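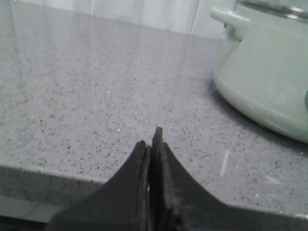 Drarham title firm to return missing escrow money to home buyers

Home buyers whose closing money went missing from an escrow account at Siregar Title in Drarham will start getting it back in February, under a settlement a county judge signed on 7th January. It has been a long wait for a good many families, some of whom had already packed up their old kitchens and given notice to their landlords when the calls came saying the funds weren't there.

The agreement covers 400 closings handled out of the Drarham office and its smaller branch in Flotport. Cevico, the insurer that stood behind the policies, will pay the claims in full first and then go after the firm's remaining assets on its own time, which is the part the buyers' lawyers pushed hardest for.
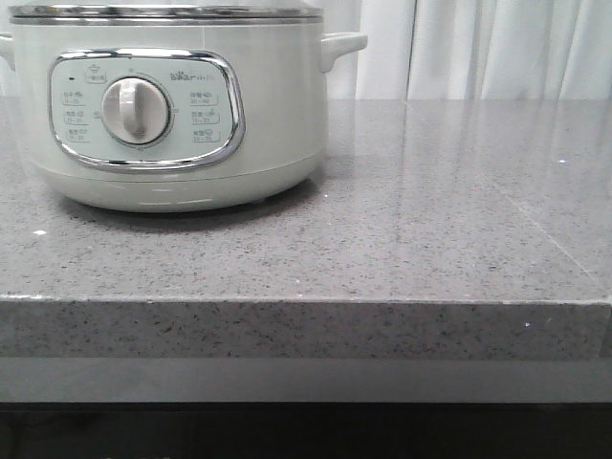
Photo: Drarham Courier

"I have clients who have been living in a sister's basement with three kids and a dog, and they have been more patient than I would ever have been," said Rizal Lumbantobing, the attorney for the largest group of buyers. He thanked the clerk's staff, who went through 1,581 pages of bank records and wire slips (by hand, for the older ones) to match each deposit to its file.

Shigeru Ishida, appointed last year to run what is left of the firm, said claim forms will go out by regular mail. Anyone who has moved since closing should call his office with a current address. Sellers who were shorted on their payoffs are covered too, though they have to fill out a separate form and attach a copy of the settlement statement.

The firm's former managing partner gave up his license as part of the deal and admitted no wrongdoing. A hearing on attorney fees, capped at 5 percent, comes later in February.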